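Two Arms, One Bag: Scheduling Contact in Bimanual Packing

By Kgomotso Tshabalala

Friday, October 31, 2025

Most of the code that runs a two-armed packing cell at Havbridge has nothing to do with picking things up. Selvaraj Weerasinghe, who maintains the control stack there, puts the grasping code at a small share of the repository. The rest handles time: which arm may move, which arm must hold still, and what either is allowed to assume about the other when a message arrives late.

The stack has three layers. At the bottom is a joint controller called Kakar, which accepts position targets and interpolates between them. Above it sits Londell, the coordinator, which owns a shared clock and a table of claimed volumes. At the top is Veres, a learned policy that takes camera images and joint states and returns short sequences of targets for both arms together.

Veres was first written as two policies, one per arm, trained separately and run side by side. The split was easier to debug. It also failed at the opening of a bag, where both grippers need to be within a few inches of each other and each policy treated the other arm as scenery. Weerasinghe merged them in January. The single policy outputs one vector covering both arms, so a motion on the left is always computed with a matching motion, or a matching pause, on the right.

Bags are a hard case for planners. A rigid bin can be entered into the collision model once and left there. A paper bag changes shape when it is touched, and its handles can occupy the space a gripper wants to pass through. Londell therefore keeps no fixed mesh for it. The bag is stored as a coarse volume with a soft margin at the rim, and contact inside that margin doesn't trigger a stop. 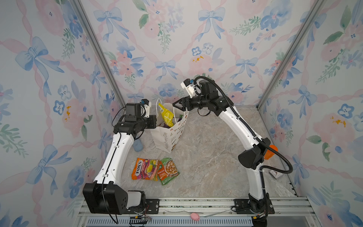
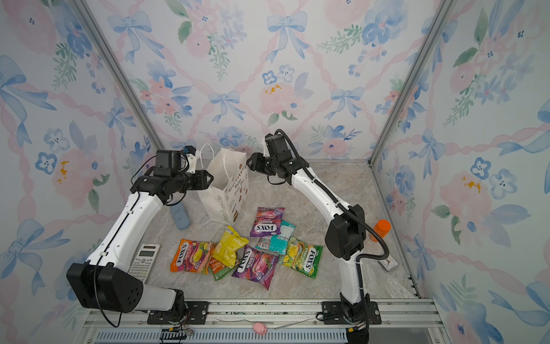 The claimed-volume table is the part other groups ask about. Before Kakar executes a segment, Londell computes the space each arm will sweep and writes it to the table with a start and end time. If two claims overlap, the later one is trimmed to the last safe point and the policy is queried again. An arm waiting on a claim holds its position under active control. An earlier version cut the target stream during a wait, and the arm would sag slightly before the next command.

Timing errors cost more than geometry errors. Veres takes 90 milliseconds to return a sequence, and the arms keep moving while it computes. By the time new targets arrive, the first few describe positions that have already gone by. Londell discards those and blends the remainder into the current motion over 2 control cycles. Without the blend, each handoff produced a step in velocity that showed up in the wrist cameras as blur, which then degraded the next prediction.

Perception is deliberately thin. There is no object detector in the loop and no list of known products. Snack and candy packets are glossy, they crease, and they overlap, and an early segmentation module tended to merge neighboring wrappers into one shape. Removing it shortened the pipeline and left a single source of latency to measure. The drawback is diagnostic. When a grasp misses, there is no intermediate label to inspect, only images in and targets out.

To compensate, the team built a replay tool. It loads a logged episode, steps both arms through it in simulation, and shows the predicted sequence against the executed one at every query. Some 2,000 episodes are indexed so far. Weerasinghe sorts them by the gap between prediction and execution and reads from the top. The largest gaps usually trace back to a trimmed claim, and the next largest to a clock offset between cameras.

Open items remain. The rim margin is a single constant, tuned by hand, and it should depend on how full the bag is. Trimmed claims can also alternate, with each arm yielding to the other for several queries in a row. Londell currently breaks the tie in favor of the left arm. A cost based on remaining path length is in review, and Weerasinghe expects to test it against the replay index before it goes near the hardware.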